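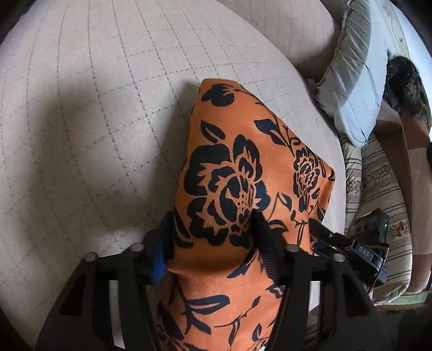 Tincuța Sima

Siment Hand-Held Gripper, club set

The Siment is a two-finger gripper you hold and work by hand. It is sold as a set for school and college robotics clubs that want to teach a robot arm by showing it a job. Students do the job themselves with the gripper, record it, and use the recordings to train their own arm later. We have used it for the cloth folding project at Prilstead since September, and this page covers the version we have.

What comes in the set
2 grippers
Ribbed finger pads, fitted, plus a spare set
Hex key and a bag of screws
Printed project booklet (cloth handling)
Canvas carry bag

Each gripper weighs 382 g without a camera. A Year 9 student can hold one in each hand for a full session, though most want a rest after twenty minutes or so.

Fingers and pads
The fingers are black with ribbed pads on the inside. The pads matter most with thin fabric. Smooth printed cotton slides out of a bare plastic finger, and the ribs let you pinch up a fold and keep hold of it while the other hand comes in from the side. Pads push on and pull off. They pick up fluff from quilts and towels, so wipe them with a damp cloth before you start.

Using it for the cloth project
Work on something soft. A quilted bedspread or a padded mat is better than a bare desk because the finger can press down a little to get under the edge of the cloth. Use a cloth that stands out from whatever is under it. Ours is orange with black flowers on a pale quilt, and it is easy to find when going through the recordings.

Lower the open fingers on to the cloth, close them to raise a fold, then bring in the second gripper for the far corner. Go slowly – the first recordings Ebuka Usman made were far too quick and had to be done again. Shake the cloth out and drop it a different way each time. If it always starts flat and square, the arm will only learn flat and square.

Pairs work well. One student handles the cloth while the other keeps the log sheet, and they swap at half time.

Care
Check the joint fasteners before each session. They work loose with use. Tighten until the fingers stop wobbling and no further, or the grip goes stiff. Keep cables clear of the fingers and coil them before the set goes back in the bag.

Not included
Camera, mount for the camera, recording software, cloths. The booklet has a page on fitting a camera.

Ordering
Sets are supplied through Ferkance. Clubs can borrow one for half a term before buying. Spare pads are sold in pairs. For questions about the booklet, ask for Zübeyde Dursun.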